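Print | E-mail

Workshop notebook, Bjarnason still room
Valerian, second go

Root came in from Gruto in the paper sacks again. Asked for the lined ones, no luck. Smells like old socks all the way down the hall so it's the right stuff anyway. Weighed out 455 g dried, cut and sifted, after picking through. More stem than I like in this lot. Some crown pieces with dirt still in the folds, brushed those out with the nail brush, threw the worst ones. Didn't rinse. Rinsed the spring batch and it never dried back properly, went to mush in the grinder.

Ground coarse. Short pulses, let the blade rest. Stopped when it looked like cracked pepper with a few long hairs. Left the hairs in. Lost a fair bit as dust on the lid, swept it back.

Damped the powder with some of the menstruum in the enamel bowl, mixed by hand (gloves!!! the smell stays on skin til next day), covered, left 90 minutes. It swells. If it goes in the cone dry it swells in there instead and then nothing drips, ask me how I know. Rubbed through the wide sieve after to break the lumps.

Packing the cone. Still the part I'm bad at. Paper round at the bottom, then a bit at a time, tamp level, next bit. Last time I tamped the top as hard as the bottom and got a channel down one side, clear liquid running past dry root. This time lighter at the bottom, firmer going up, second paper round on top, clean pebbles on that. Poured slow down a spoon. Watched the wet line come down. Pretty even, one tongue on the window side but it caught up.

Valve closed when the first drop came, lid on, left to sit overnight.

Next morning opened it a crack. Wanted a slow drip, got a trickle, closed it down, got nothing, opened again. The Etach valve has too much play in it, there's one spot where it holds and if you breathe on it it's gone. Taped the handle. Want a better valve before we do anything expensive in this cone.

First 300 ml set aside by itself. Very dark, brown like strong tea with a red edge, bitter then sort of sweet, then the sock thing up the nose. Much stronger than the jar maceration from April, which tasted like the alcohol and not much else. Rest of the run got paler as it went, stopped when it tasted thin. Kept the tail separate for now. Could use it to damp the next batch? check whether anybody minds that on the batch sheet.

Marc pressed in the little screw press, cloth bag. Bag split at the seam AGAIN. Double stitch or buy felt ones. Press liquor cloudy, sitting in the fridge door to settle, label says DO NOT DRINK NOT COFFEE.

Into 2 amber bottles, filled to the shoulder. Labels: plant, part, dried, ratio, strength, batch letter. Wrote leaf on the first one out of habit, fixed it.

Things to sort:
- felt press bags
- valve, see above
- the scale drifts when the heater fan is on, turn fan off before weighing
- Gruto: ask what month they dig. Fall dug root should be better, these looked like they could be anything
- the passionflower jar on the low shelf has a rusty lid, decant it

Side note on the tea blend. Valerian with lemon balm and a little hops, tried it as cut herb in hot water, covered. Not good. Valerian walks over everything. Less of it, and add it for the last part of the steep only. Or leave it out of tea altogether and keep it for drops. Leaning that way. Oat straw helped with the texture but did nothing for the smell. Orange peel maybe. Nobody in the tasting finished the cup, me included.

Reminder for whoever fills the class handout: no promises on sleep. Say traditionally used at bedtime and leave it there. And the line about not mixing it with sedatives or driving after goes at the top, in the big type, it was at the bottom of the last one where it got cut off by the copier. 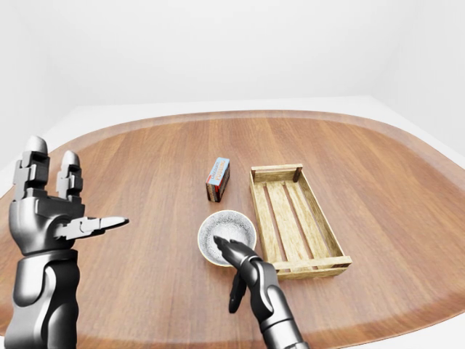
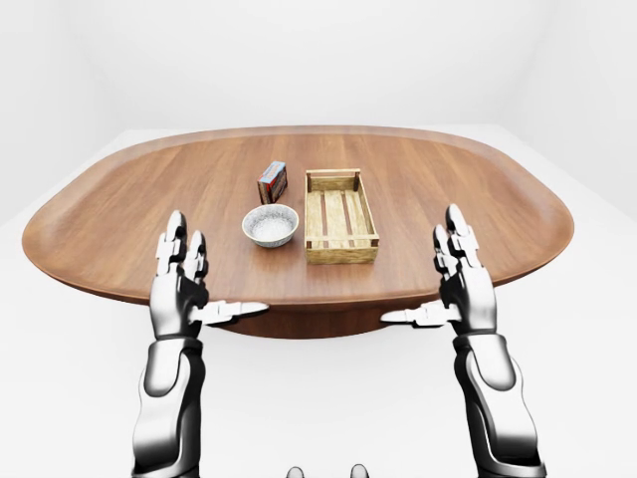 Parkeo, 16 Nov 2018

Checked the bottles before locking up. Fine sediment in both, more in the first. Leave standing, filter through paper once it's dropped, don't shake. Color has held.

Press liquor still cloudy. Skimmed the foam. If it hasnt cleared next time I look it goes on the compost, too little of it to fuss over.

Cone scrubbed with hot water and soda, still smells. Keep it for valerian from now on and get another for the flowers, I'm not running chamomile through that. Marked a V on the rim in paint pen.

Next up hawthorn berry, whole not ground, so jar and not cone. Need more wide mouths, and the berries want sorting first.

Print | E-mail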